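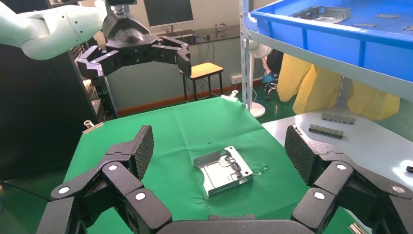

Bracket on the green, flanges up, fold line still winning.

2024-10-24

Bench day. The plan was to get the Movmont parts off the floor and into some kind of order before the next Petkov delivery, and to settle what the bench is supposed to look like when a person walks up to it. Got most of the second thing done. The first thing is sitting in its boxes and looks comfortable there.

The green cover first. It was stored folded and has kept a very clear memory of it, so there is a line down the middle that no amount of smoothing by hand will shift. I clipped the edges and pulled, and the wrinkles moved politely to a different part of the table. For sheet metal with flanges it makes no difference. For the little flat washers in the Lavard kit it does, they tip on the creases and then I chase them. Iron it on low before the Lavard parts come out. We own an iron. It was last seen in June, being used on heat-shrink.

The bracket is the 406, the stamped one with the tabs and small punched holes along the edges. I like this part more than it deserves. It sits flat on its floor and doesn't rock, it can be picked up by a flange, and it is fairly obvious which way up it goes. Petkov quoted us for 500 and I asked for a short first run, which arrived wrapped one by one in film, as if they were pears. Nine of those had a burr on the inside of a flange that you find with your thumb. I found it with my thumb. They have gone in a bag marked BURR, and the drawing note has been changed from "deburr" to "deburr all edges, inside as well", which I had thought was what the first one said.

Bits of clear plastic are still lying on the green to the right of the bracket. I would like to blame the wrapping, but we also cut bags open at that bench with whatever is nearest, so it could be us. Either way, sweep before laying out. A scrap under a flange lifts the part a hair and then the height gauge tells you something interesting and false. Lost a good part of the morning to that once already on the Trurstead job and wrote it up at length, so there is no excuse for me.

Then the white table, which is where everything went that I took off the green.

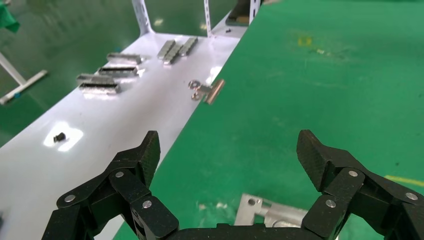

Blocks and short bars parked on the white table. Temporary, in the usual sense.

The layout over there was meant to be a sort and is more of a drift. The short bars are bunched together near the top with their ends on top of each other, and the blocks have wandered down the table in a staggered line. I know which block is which today. I will not know next week. One has a dark strip along its face and another has a slot down its length, so those at least introduce themselves, but the plain ones are going to need a paint pen or a label.

Also that table top is too shiny for gray parts. The lights come straight back off it and the parts near the glare are hard to read. I walked right past one I was looking for, went to the store cupboard, failed to find it there, and came back with a coffee and a low opinion of the store cupboard. A matte sheet over the working end would fix it. There may be enough of the green left on the roll, if nobody has made it into something.

Rule for now, until someone has a better one: white table is for parts waiting, green is for the part in hand. One kind at a time on the green. Tools on neither. (The 2 mm hex key was on both at different points today, so the rule is young.)

Wiped down the edges with alcohol, which takes off fingerprints and also, slowly, the marker lines on my old ruler. Switched to the damp cloth.
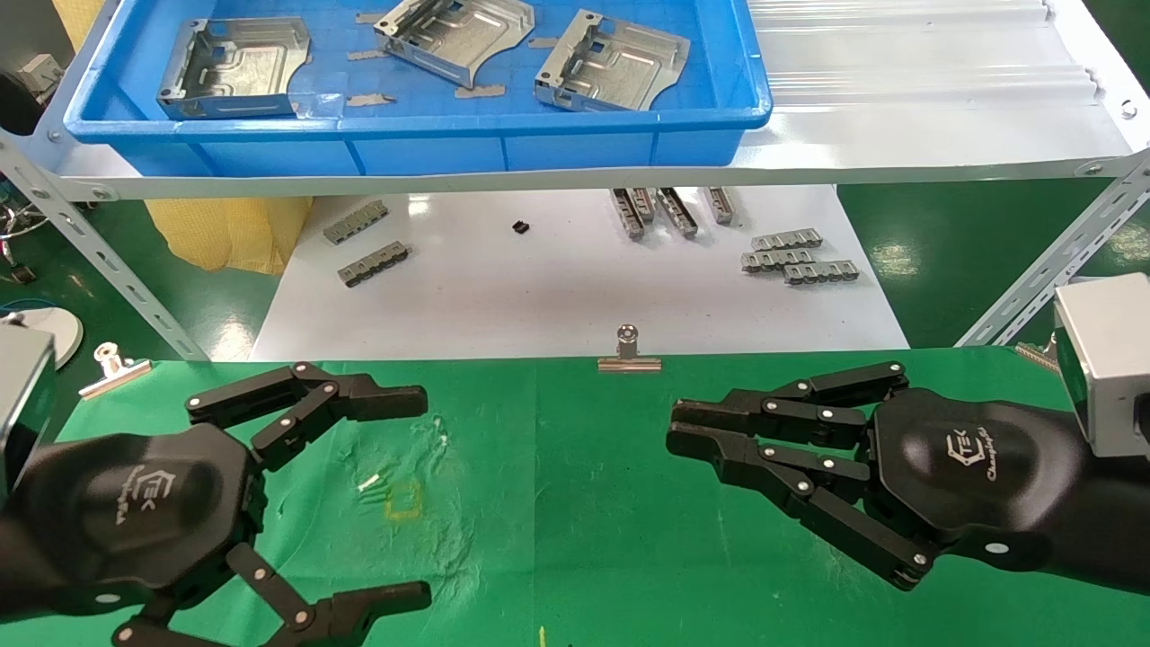 Far edge of the bench, shelf behind.

Marking out is the part I keep redoing. I tried chalk on the Trurstead bench (gone by lunch) and a paper template (gone by lunch, somebody wrote a phone number on it). Yellow has lasted best, though the rectangle on the green is getting faint enough that you have to know it's there, and a layout mark that only works for people who already know the layout is mostly decoration. Redo it in fresh tape and square it to the front edge of the bench this time. The crumbs just outside the line, toward the back left, need brushing off first or the tape will go down over them. The binder clips along the back edge are doing better than I expected of stationery. I'd still move the middle one over if we're going to slide trays across from behind, it stands up exactly where a tray wants to go.

The blue tray on the shelf is the one I want for the 406s once they are checked. It's long enough to lay them in a row on a strip of foam and save stacking them, and stacked is how the flanges get bent. It needs a label on the side that faces the bench. The last label went on the side that faces the wall, and has stayed in beautiful condition.

The ridged piece behind the mat, over on the right: find out which job it belongs to. Not on my list for Movmont and I don't remember it from Lavard. If it turns out to be from Trurstead it has been missing from that kit for a long while and we have already paid for another.

Still to do:

Iron the cover. Find the iron.
New yellow tape, squared up.
Move the middle clip.
Paint pen on the plain blocks, then write down what the colors mean, in here, on the same day.
Foam strip for the blue tray, cut long, trim after.
BURR bag back to Petkov with the drawing.
Ask for less film on the next lot.

Left the bench light on for the height gauge, which drifts when it gets cold. Thumb is fine.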